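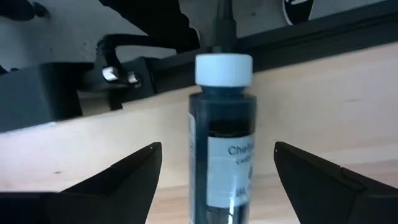
Bottles first, as that's what most of you wrote in about. The Hedum bench arm, on hire from Tarkia, two fingers, clamps to the table. We've had it doing the fiddly kitchen and workshop stuff and these are the tips that came out of it, in no real order. A tall dark bottle with a white screw cap is a good one to start on – stand it upright in the open, with clear space either side so both fingers can come up round it. Don't park it against the wall or next to the kettle. Label on is fine. Torn label is not, the fingers drag on it and you get paper everywhere.

Bottles, rest of it

Wipe them down. Oil on the shoulder and it slides, every time.
Cap on tight before you let the arm near it. Obvious, but I mopped up soy sauce twice in February.
Grip low. The default grip height in the Hedum menu is too high for anything tall, drop it by 13 mm and save it under its own name. If you don't save it you lose it at switch-off and have to do the lot again.
Heavy full bottles go slow. There's a speed slider, halve it.

Clamping it down

Table edge wants to be flat underneath. Ours had a lip, so a scrap of ply went in between. Tighten, wait ten minutes, tighten again. Check the bolts weekly, they do creep. Benedikt Fuchs wrote in to say he uses a bit of old bicycle inner tube between clamp and table and it stops the marks – tried it, works, thanks Benedikt.

Cables: leave a proper loop of slack. Run the arm to its furthest reach by hand with the power off and see if anything pulls. Then velcro ties, not the plastic ones, you will be undoing them.

Graters and other awkward metal

Box grater is harder than a bottle. Tapered sides, so the fingers ride up it. Go for the handle if it has one. Plastic handle gives far better hold than the steel.
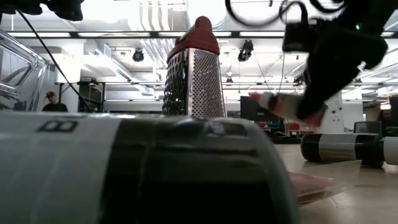

Red-handled box grater standing up, arm on its way down towards it.

Handle facing the same way each time. Bit of masking tape on the bench to mark where it goes.
Dry it properly. Water sits in the holes and drips on the way over.
Never hold it steady with your hand while the arm is moving. Siham Bensaid asked about this, the answer is no, even at slow speed.
Shiny side can fool the camera under strong lights. Turn the grater a quarter round or switch a lamp off. If it keeps missing try both.
Rubber fingertips wear quickest on graters. Spares come in packs of 2 and you'll want a pack in the drawer.

Round things that roll

Jars, tins, tubes on there side. A folded tea towel underneath sorts most of it. For longer tubes two strips of draught excluder, stuck down parallel, tube sits in the gap. Peels off after with a hairdryer.

Cleaning the thing

Damp cloth, drop of washing up liquid, nothing stronger on the fingers. Power off at the wall. Flour gets in the joints so brush first, dry brush, then cloth. If you wipe first you make paste. Milagros Yap uses an old pastry brush and so do I now.

What it costs, is it worth it

Hire is 149 a month from Tarkia, delivery on top, and they hold a 400 deposit till it goes back. Deposit came back to the last lot of readers who asked, bit slow. Set up visit is included but book it early, I didnt and waited ages.

Good: quiet, the saved positions are easy, helpline picks up. I spoke to a Hatem Ashour there, very patient, talked me through resetting the grip.
Less good: manual is poor. Menu goes back to the top every time you press cancel. The carry bag is useless, keep the box.

For one kitchen at home I wouldn't, unless your hands are bad, in which case ask for the month trial and see. For a small prep kitchen or a shared workshop where the same ten things get moved all day – yes, probably. Fahmy do a cheaper arm but its lighter built and I haven't had one on the bench yet, so can't say.

More on lids next time, plus Bouchra Belkadi's way of stacking tubs so the arm can get at them. Keep sending yours in.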